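Section 2: Fitting the boards into the junction box

Right, so you've got the box out of its packing and you're itching to get on. I was the same with my first Curkell kit, and I rushed it, and I ended up taking the whole lot apart again the same evening. Have a cup of tea first and read this bit through once before you pick anything up!

Before you start
Turn off the supply to whatever the box is going to be wired into. Don't trust a wall switch, go to the fuse board. If you're doing the bench work first (I always do) then nothing should be connected to anything at this stage anyway.

1. Clear yourself a decent bit of table. A pale top is lovely for this because dropped screws show up straight away. Mine go in a jam jar lid.

2. Take the lid off the box. The screws are at the corners, and I loosen each one a little and then go round again, so the lid comes up level. Keep the lid the same way round as it came off.

3. Check inside for bits of plastic left over from the moulding. If there are any, tip them out or lift them with tweezers.

4. Touch something earthed, then take the boards out of their bags. Hold them by the long edges, please, and keep your fingers off the connectors.

Note: if your kit came from Rallstead and not direct, the bags may be marked Arkonero. Same boards, older label. I've fitted both kinds and they go in exactly the same way.

5. Lay the boards down beside the box with the connector strips facing up, and leave them there until you've tried the screws in their holes by hand. A screw that won't start by hand is the wrong screw.

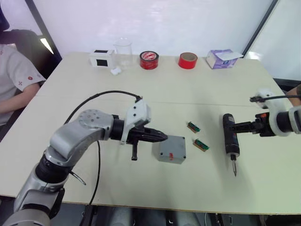
6. Now the screwdriver. A cordless one is fine, I use one all the time, but set it to its lowest torque (2 on my Bogdan, yours may be numbered differently) and keep it dead upright. Start every screw by hand, then let the driver do the last few turns.

Caution: stop the moment a screw feels snug. These go into plastic, and once you've stripped a hole you'll be ordering a new box.

7. Lower the first board in, fix it, then do the second. Give each one a gentle wiggle. If it rocks, back the screws off and seat it again.

8. Leave the lid off for now. The 24 volt wiring is in the next section, and you'll want to see what you're doing.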